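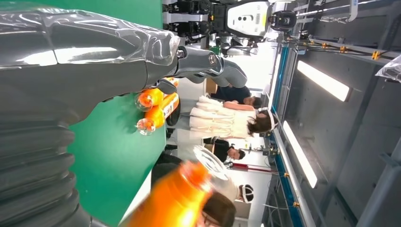

Orange Bottles, Green Table

The Wornance gallery pages are arranged by object. Earlier pages dealt with jars, tins and paper bags. This one is for the orange plastic bottle, with a clear cap and a wrap-round label, and for the green table it is shown on. Text and selection by Úna Keogh. Notes on the furniture by Sinéad Duggan.

There are four pictures. The notes between them cover the colour, the shape of the bottle, the table and the label, in that order. If you only want the label, go to the last section.

Colour

Orange on green is a hard pairing to ignore. The two colours are far enough apart that the bottles can be picked out from across a room, even when they are lying down. A white label helps as well. It breaks up the orange and gives the eye an edge to find.

Orange is used a good deal for household liquids. Blue and green have been the usual colours for laundry products in this part of the world, and on a shelf of those an orange bottle tends to be the one people remember. Grerkden, our usual supplier of empties, lists 11 oranges on its colour card, and the warmest of them is the one most often asked for. The names on the card are not much use. Ask for the swatches.

A glossy orange surface changes a lot with the light. On a curved shoulder it can go from pale yellow to amber in a hand's width. Anyone matching a printed colour to a bottle should do it with the bottle upright and again with it on its side, and should expect two different answers.

Shape

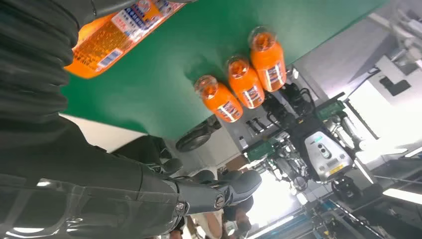 A short bottle with rounded shoulders has a lot in its favour. It stands steadily, it does not catch on its neighbours when it is pulled out of a row, and there is a decent flat run for the label before the curve begins. The cost is in height. A tall bottle shows more label on the shelf for the same width.

Clear caps are a matter of taste. They let you see the thread and the neck, and they show up dried drips sooner than a coloured cap will. Where the cap is also the measure, a clear one is easier to fill to a line. Where it is only a lid, most makers go for a solid colour because scratches show less.

A row of the same bottle only looks like a row if the labels face the same way. It takes a few seconds to turn them and it makes more difference than the spacing does. The same goes for a cupboard at home. If the labels all face out, you can see at a glance when you have picked up the wrong thing.

Bottles are better stored upright with the cap done up. We get asked whether they can be laid down in a drawer. They can for a short time, but a cap that has been put on slightly crooked will let liquid through, and you may not notice until the drawer is opened again. Put a tray underneath if you have to do it.

The table

Sinéad's notes, lightly cut:

A plain coloured top is the best background for small goods. Patterned tops and strong wood grain fight with printed labels. White is fine for most things but bad for clear caps, which vanish into it. Green does well for anything red, orange or yellow.

Matte is better than gloss. Overhead lights leave a bright patch on a shiny top, and it always seems to land beside the thing you want people to look at. Misar, the green we use on our own display tops at Wornance, has a matte finish and wipes down with a damp cloth. It does mark if a wet bottle is left standing on it overnight.

For height, we build ours to 900 mm when people will be standing and handling things. We tried 935 mm on one table from Ó Dubhghaill and kept it, as it suits the taller members of staff, though children find it awkward. Leave a clear strip along the near edge. People put things down there without thinking, and anything already on it gets pushed back.

Wrapping film wants a place of its own before you start unpacking. It slides, it creeps over the side of the table and it hides small boxes. Ours goes into a sack as it comes off, and the sack is looked through once before it goes out. We have found a cap, two tape measures and a packet of labels in there over the years.

Carpet under a display table is quieter and a dropped bottle will usually survive it. Cleaning up a spill is another matter. Laundry liquid on carpet foams every time you go back to it with water, so lift as much as you can with dry towels first. 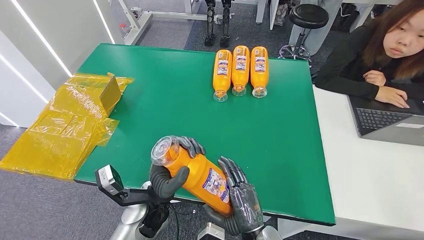

Three bottles lying together near the far edge, a fourth held over the near edge.

Bottles laid side by side take up less depth than you would think, and their caps make a tidy line. They do roll. A round bottle will set off on a table that is even slightly out of level, so check that before you lay anything down. If the bottle has flattened sides, put it on one of those, label up, and it will stay where it is left.

Lay them with a little gap if they are going to be picked up. When the bodies are nearly touching it is hard to get fingers round the middle one, and it usually comes up by the cap. That is fine with a tight cap. It is better to get one hand under the body as well, especially with a full bottle.

The label

The label is in Chinese and there is a lot on it. One end is a dense block of small dark text in tight columns, which looks like the instructions or the ingredients. Next comes a white panel with larger words in red and dark blue. The red says that only half a cap is needed. The blue says it is less prone to leak. A dark blue box in the same panel reads "right-hand grip", and a small tag further along says no pretreatment is needed.

From all this, and from the words "before washing" over the printed photograph of a woman, we take it to be a laundry detergent. We have not attempted the small text.

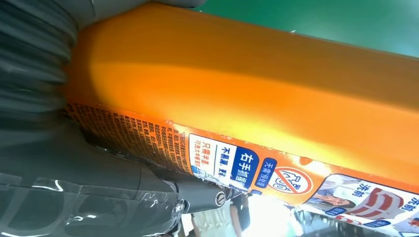

Sinéad Duggan thinks the half-cap line is the most useful thing on any bottle of this sort and ought to be printed larger. In her view most people fill the cap because the cap is there, and then wonder why the towels are stiff. She would put the dose at the top of every label, in the biggest type the space allows, and move the claims round to the back.

I agree about the dose but would keep the leak wording near it. Both concern the cap, and it makes sense to read them together with the bottle in your hand.

The label archive at Wornance now has 125 entries, flattened and filed by main colour. Orange is one of the thinner folders. Labels come off most plastic bottles with warm water and patience. Start at the overlap, go slowly, and dry the label face up on kitchen paper. The thin film kind curls as it dries and should go under a book by the evening.

Using this page

The notes may be copied for classes and for shop training. Please keep the names of both authors with them. Corrections to the reading of the label are welcome, and so are better versions of the cut-short blue line, which carries on after "less prone to leak" with a part we could not make out.

The archive is open on Thursday afternoons. Bring labels flat if you can, in a folder or between two pieces of card. Full bottles should be left at the desk.

Next page: squeeze bottles and pump tops
Previous page: paper bags, plain and printed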